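# Küchencheck vor der Übergabe, Ferienwohnung Potthorpe

Mittwoch ist Wechseltag, also wieder einmal durch die Küche mit Zettel und Taschenlampe.
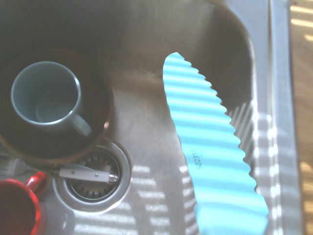

*Foto: Fivik Ferienwohnungen / Spülbecken*

**Wasser und Abfluss**

- [x] Eckventile lassen sich drehen. Das rechte geht schwer, da habe ich mit der Zange nachgeholfen (bitte nicht nachmachen, lieber Kriechöl!).
- [x] Siphon trocken, Küchenpapier drunter blieb sauber.
- [ ] Perlator entkalken. Kommt nur noch ein müder Strahl raus, mache ich beim nächsten Mal mit Essig.

**Strom**

- [x] FI-Schalter ausgelöst und wieder rein, alles gut. Danach blinkt natürlich die Herduhr, die muss man neu stellen, sonst läuft der Backofen nicht!
- [x] Wasserkocher von Gratex: Kabel in Ordnung, 3000 Watt. Gehört allein an die Steckdose neben dem Fenster, bitte nie mit dem Toaster zusammen an die Mehrfachleiste.
- [ ] Die Blende der Steckdose hinterm Kühlschrank wackelt. Habe sie festgezogen, traue der Sache aber nicht so ganz. Elektriker Ghaffari anrufen.

**Brandschutz**

- [x] Rauchmelder im Flur piept brav auf Knopfdruck (ich erschrecke mich jedes Mal).
- [x] Löschdecke hängt griffbereit, Verpackung zu.
- [ ] Feuerlöscher: 6 Liter, Druck im grünen Bereich, aber die Prüfplakette kann ich kaum noch lesen. Nachfragen!
- [x] Filter der Dunstabzugshaube gewaschen. War nötig, puh.

**Kühlschrank und Vorräte**

- [x] 6 Grad im mittleren Fach, passt.
- [x] Offene Sachen weg, bis auf 500 g Salz und den Zucker im Schraubglas.
- [ ] Türdichtung unten hat einen Riss. Hält noch, ist aber bestellt.

**Sonstiges**

- [x] Brotmesser wieder im Block und diesmal nicht in der Schublade bei den Kochlöffeln.
- [ ] Tritthocker: 2 Gummifüße fehlen. Steht jetzt im Keller, bis Ersatz da ist.

Zettel wie immer innen an die Tür vom Putzschrank kleben, den alten bitte abnehmen.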